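Kitchen Surfaces and Cleaning Time in Shared Student Housing
Project report, second-year Home and Interior Studies
Group members: Ngan-ling Kong, Pak-hei Ho, Katalin Kocsis
Supervisor: Wen-hsiung Liao

1. Background

Our group wanted to know whether the look of a countertop changes how often people wipe it. Two of us live in the Thevar residence, where the kitchens were refitted in April, and the argument over light or dark counters had been going on before we picked a topic.

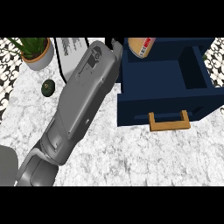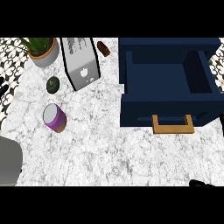

Figures 1 and 2. Marble surfaces with gray veining.

2. Method

We asked residents on 7 floors to keep a cleaning sheet next to the sink. Each time someone wiped the counter they made a mark and wrote down the time. The sheets stayed up for 50 days. Three floors had plain dark counters and the other four had light veined ones. We also handed out a short survey with questions on cooking habits, number of roommates and who bought the cleaning supplies.

One sheet got soaked and had to be copied out again by Katalin. A few marks on it could not be read and we left them out.

3. Results

The sheets gave us 1391 marks in total. Of these, 448 came from the three dark floors. That works out to a little over 149 per dark floor and almost 236 per light floor.

We expected the opposite. In the survey, people with dark counters complained more about crumbs and water spots, but they did not clean more often. Several people on the light floors wrote that they wiped "just in case" — coffee stains were the main worry.

4. Problems

The light floors also had more people who cooked at home, and we did not plan for this. Chun-hung Mak from the housing office gave us the room lists, but only after the sheets were already up, so we could not match the floors by size. Some residents probably forgot to make a mark, especially late at night.

5. Next steps

If we did this again we would use one floor and cover half of each counter with a different color. Pak-hei has the blank sheets and the survey form for any group that wants to reuse them.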